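February
By Sibel Aydoğan

Malý Room Clear-Out: Gallery

The Malý room on the second floor of the Irport building gets a full clear-out once a year, normally in the slow part of February. We started at 9:30 on Tuesday and worked through the floor first, then the tables. Anything lying loose had to go on a shelf, into the lost property box or out with the trash. Dalibor Vaněk kept the list, and most of the items below are described the way he wrote them down.

The room is used by a lot of people over the year, and things get left behind.
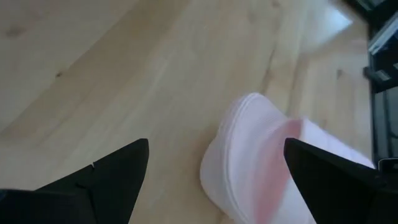 On the Floor

A white item lying on its side on the pale floorboards, with thin ridges around the rim and some pinkish red showing toward the open end. Dalibor put it down as "cup, or cups" and left it at that. Cups go back to the kitchen on the first floor – please don't stack them on the windowsill. The boards themselves are light wood with a few small knots, and they are due to be oiled again before summer. Chairs will need to be moved into the hallway when that happens.

Shoes are a separate category on the list this year. They used to go in with clothing, but the clothing bin is too shallow for them and they ended up on the floor again.
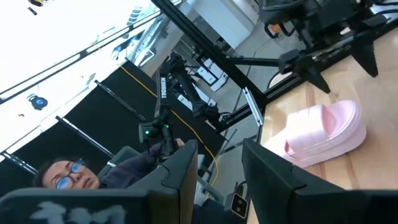

Pink platform slide with a padded, quilted strap, on the wooden table.

Shoes are held at the front desk for 20 days and then passed on to the Vendon thrift store. If the slide belongs to you, give Dalibor the size and he will check it against the list. The same goes for anything else you think you left in the room. The desk is open until 5 p.m., closed for lunch from noon to 1.

Last updated: February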